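Comparing two grippers on one kitchen appliance: a conversation with Hwa-young Pyo

6 min read

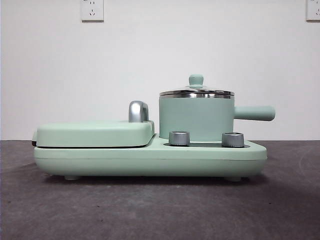
What was the comparison meant to find out? It was meant to find out which of two parallel grippers, the Sorby and the Um, could operate small household controls with the least tuning per task.

Hwa-young Pyo ran the bench work at Imanum, where she is responsible for end effectors. The arm, controller and cameras stayed the same throughout. Only the gripper and its fingertips changed. She chose a breakfast appliance as the test object after a first round with printed blocks gave results she describes as "too close to separate."

"Both grippers pick up a block," she said. "You can run that until the bearings wear out and you will learn the repeatability of the arm. I wanted tasks where the contact is awkward."

The appliance has a domed grill lid with a chrome handle, a small saucepan with its own steel lid, and two short control knobs set in front of the pot. Pyo wrote four tasks around those parts: raise and lower the grill lid, remove and replace the pot lid by its knob, lift the saucepan by its long handle, and turn each control knob through a set angle. Each gripper was scored on all four.

The total was 3,203 attempts. Of these, 2,000 were scored runs, divided evenly between the two grippers. The remainder were calibration, warm-up and runs discarded for causes unrelated to the gripper, such as a dropped network connection or a pot put back outside its tolerance.

Pyo considers the discarded runs worth reporting. "If you leave them out, the next person plans for 2,000 and runs out of bench time," she said.

The Sorby is the heavier unit. It has a longer stroke and a stiffer linkage, and its force setting is held by the motor current. The Um is lighter and shorter in stroke, with a force sensor at the base of one finger. On paper the Sorby should do better on the saucepan and the Um on the knobs. The first half of that prediction held.

"The saucepan was a Sorby task," Pyo said. "The handle is a long cylinder and the weight hangs out to one side of it. When you lift, the pot wants to rotate in the grip. With flat pads on the Um we saw rotation on most attempts. With a V-groove pad it was reduced, but the Sorby with the same groove hardly moved."

The control knobs were less clear. Their side edges are textured, which helps any rubber pad, but they stand directly in front of the pot, so the space behind them is limited. The Sorby's fingers are thicker at the tip. In the first configuration the rear finger touched the pot before the pads had closed on the knob.

Dong-geon Jin, who writes the motion code, solved this by turning the gripper so that the fingers closed from left and right instead of front and back. The approach then came in from above at a slight tilt.

"That cost us a day," Jin said. "The wrist was near a joint limit in the new orientation, so the turn had to be split into two shorter ones with a regrasp between them. The Um did not need the regrasp. If you are only counting successes the two come out close. If you are timing them, the Um is well ahead."

Asked whether a thinner fingertip on the Sorby would have been the simpler fix, Jin said that it was tried. The thin tips flexed under load and the angle error doubled. They went back in the drawer.

The grill lid produced the most discussion. Its handle is a short hooked arch, polished, and the lid travels on an arc around the hinge at the far end. A straight vertical lift loads the hinge and the gripper together. Both grippers were therefore run with the same compliant arc, and the grip was kept light enough for the handle to rotate between the pads as the lid rose.

"Light enough is the problem," Pyo said. "On the Sorby you set a current and you get a force, more or less, depending on how warm the gearbox is. In the morning it held. By mid-afternoon the same setting was squeezing harder and the handle stopped rotating. Then the arm feels a torque it doesn't expect and the controller stops."

The Um's sensor made this a matter of setting a number and leaving it. Of 418 protective stops logged during the lid task, most belonged to the Sorby, and most of those came after lunch. Pyo has since added a warm-up cycle of 100 open-close movements before any Sorby session - a measure she calls adequate, though she would prefer a sensor.

The polished handle was also hard on perception. The depth camera, a Kunus unit on a fixed mount, returned gaps wherever the chrome reflected the overhead lights. I-seul Son, who handled the vision side, stopped trying to locate the handle directly.

"The green surfaces are matte and they read well," Son said. "So we fit the body and the lid, and the handle is a fixed offset from the lid. The same goes for the two silver knobs. You find what the camera can see and you compute the rest."

The offset method assumes that the lid is fully closed at the start. Son's check compares the lid height with the base on both ends and refuses to start if the difference is more than two millimeters. A second camera at a different angle was tested and improved the coverage of the chrome, but it added a calibration step each morning and was dropped from the final runs.

The pot lid was the easiest of the four tasks. Its knob is a short stem with a rounded cap, and either gripper could close under the cap and lift. Replacement was harder than removal. A lid set down a few millimeters off center rests on the rim at an angle, and neither gripper detects this without help. The team settled on a small circular motion at low downward force, which seats the lid in most cases. Pyo would not attribute the result to either product.

"That one is the controller," she said. "You could do it with a pair of pliers if the search motion is good."

Her recommendation to the rest of Imanum is divided. For fixed stations that handle pans and containers, she would buy the Sorby, use grooved pads and accept the warm-up. For general work on appliances, she would take the Um and keep the payload low. She did not test either with wet pads or with the appliance heated, and she does not want the results read as covering those conditions.

There is also the matter of pads. Both sets were the same rubber compound, cut in-house, and both were replaced on a fixed schedule. Hannelore Thiele, who reviewed the test plan, objected to this at the outset and still does.

"A fixed schedule hides wear," Thiele said. "If one gripper eats pads twice as fast, I want that in the table. It affects what the thing costs to run."

Pyo agreed that it should have been measured. The used pads were kept in labeled bags and will be weighed and photographed, but the bags record only the gripper and the session, so wear cannot be traced to a single task.

The next round is planned for June, with a third gripper and the same appliance. Jin intends to rewrite the knob approach before then so that the wrist starts farther from its limit. Son would like the overhead lights diffused. Pyo has asked for one change to the procedure, a force reading taken at the start, middle and end of each session, written down by hand next to the gearbox temperature.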